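4.2 Does pressing volume predict goals conceded?

The claim that teams who press more concede less is repeated so often that it is rarely tested with any care. Tsakiris and Tu reported a clear link across one league season, but their sample mixed clubs with very different budgets, and richer clubs both press more and defend better for other reasons. We repeated the analysis on 152 matches coded with the Ketero scheme, this time comparing each team only with itself.

Most of the link disappears. Of the 17 teams in the sample, 11 conceded slightly fewer goals in their high-pressing matches, and the differences were small enough that one heavy defeat would reverse several of them. Score effects make things worse. A team that is a goal down chases the ball, and its pressing count goes up – the count is then partly a record of the result it is supposed to explain.
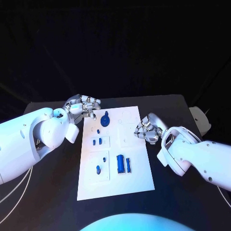

Figure 3

Rodrigues (personal communication) has suggested that counting only the first 14 minutes of each half would remove this problem. We doubt it. The shorter window leaves so few goals that almost any pattern could be found in it, and the second half does not start level in most matches anyway.

Coder agreement is a further worry. Galanis and Manolakis treat a "press" as any run toward the ball carrier by two or more players, while the Ketero manual also asks that a passing lane be closed. Two coders trained in October still disagreed on this point when the set was checked again on 13th May. Until the term is settled, we would not put much weight on rankings of teams by pressing volume, including our own in Section 4.1.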